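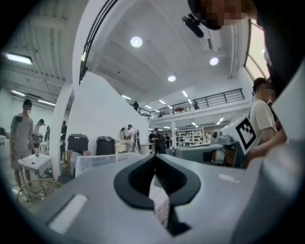 Most arguments about shared workspaces are about desks. I think they should be about ceilings. A workshop where people stand up, reach across tables and talk over equipment needs height and light before it needs another row of furniture. A high white room with a curved wall, an arch and a mezzanine behind a black railing can look like a waste of heating to whoever pays the bills. To the people working in it, a person at a table on the main floor and two more up at the railing can all be in one room without getting in each other's way. You can't get that from a floor plan alone.

I spent 16 years in offices and workshops of every kind, and the worst of them was a Plivbridge unit with a ceiling I could touch from a step stool. It was 515 square feet and the rent was fair. There was plenty of room for the tables. What we didn't have was anywhere for the noise to go. When one person ran a machine, everyone else stopped talking, and after a few months people just came in at different hours to avoid each other. We paid for a shared room and used it in shifts.

The usual answer is to add partitions. Bretico sold us two of them, gray felt on a steel base, and they did cut the sound a little. They also cut the daylight, so we bought lamps, and the lamps needed outlets, and by August there was an extension cord under every table. I don't blame the partitions. They were decent partitions. But a low room that needs dividing up is probably the wrong room for that kind of work.

Mezzanines get a bad name, and I understand why. Landlords like them as a way to claim extra floor area, and plenty of them are too shallow to hold a proper desk. Þröstur Baldursdóttir, who fitted out the Hviid building, told me she would sooner have a good storage wall than a bad upper level. I agree with her about the bad ones. A good one gives you a place to stand back. You can go up, look over what's happening at the tables, and see that the cart is parked in the walkway again. People take phone calls up there. They also argue up there, which keeps the arguments off the floor.

Light is the other half of it. I would take one tall window over any number of ceiling fixtures, but a room used past 4 in the afternoon in winter needs both. Mixed fixtures don't bother me. Recessed round lights in one part and long fluorescent ones in another may offend an architect, but on a work floor what matters is whether you can read a label without picking the thing up. The Grutix catalog will sell you a matched set for the whole building. Spend the money on a second window -- or on cleaning the one you have.

There are real costs. Warm air goes up and stays there. Changing a bulb means a ladder and somebody to hold it. White walls show every scuff from a table edge, and ours needed repainting within 9 months. If your work is mostly typing, none of this is worth it, and you should rent the low room and enjoy the lower bill. For work done standing, with other people close by, I would give up a quarter of the floor to get the extra height, and I would ask about the ceiling before I asked about the parking.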